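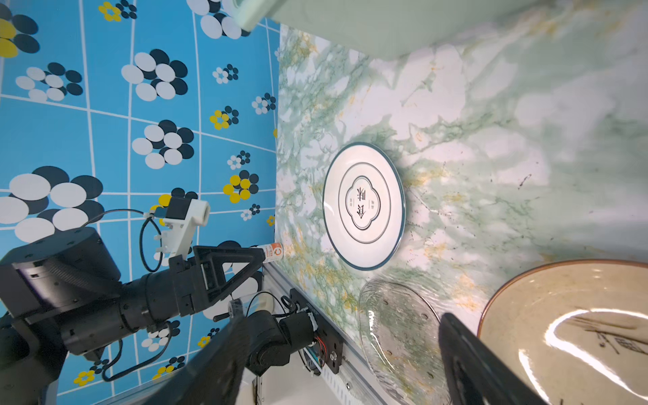
March 2, 2022. Glaze notes, batch two of the teal rim, mostly for me but Piret Rebane asked for a copy so I'll try to spell things out. The teal has been driving me nuts since February! On the test tiles it comes out bright and kind of minty, and what I'm after is the dark teal you get on the rim of that white plate, with the ring inside it, on the green marbled counter. I want that depth on our own clay body, with the white left clean in between. The first batch crept into the white on nearly every piece and looked like a wet watercolor (pretty, sure, but I can't sell it as a ring).

So, changes. I dropped the copper a little and brought the cobalt up by a hair, and I sieved everything twice this time. Weighed out 600 grams dry. The Nerkel scale drifts when the space heater is on, so I turned the heater off and froze, and then weighed the cobalt again anyway. Got the same reading, so I believe it.

Water is still guesswork. I started thinner than last time and let it sit over lunch, and it had settled into a brick at the bottom of the bucket. Anouk Kuipers says a pinch of bentonite, mixed into the dry stuff first, and she's right, I just forgot. Added it late as a slurry, which took forever to blend in and left a few specks. Sieved a third time. My arm hurts.

Banding went better than I expected! Wheel slow, brush loaded full, elbow on the table. The De Haan brush holds way more than the old one and I can get around a dinner plate in one go. The inner ring is harder, I keep speeding up toward the end and it goes skinny. Wax resist on the white between the two bands for half the plates, nothing on the other half, so we'll see whether the wax is worth the mess. Waxed ones have a W scratched in the foot.

Kiln: Kelleck, the small one. Slow climb, 100 an hour to start, then the usual program, and I'm adding a hold of around 33 minutes at the top. Piret thinks the hold is what makes it run and she wants it cut to nothing. Could be! I'd like to change one thing at a time though, and I've already changed three, so the hold stays for this load.

Clay is all Piltau white, from the same bag, except the little dish on the bottom shelf, which is scrap and only there to fill a gap.

Still to do:

- wash the shelf with the drip on it
- order more wax, we're down to the crusty part
- tiles with the old recipe next to the new one, same thickness if I can manage it
- ask Anouk what mesh she sieves at

Cones are in, front and back. Don't open it before I get there, Piret, I mean it this time.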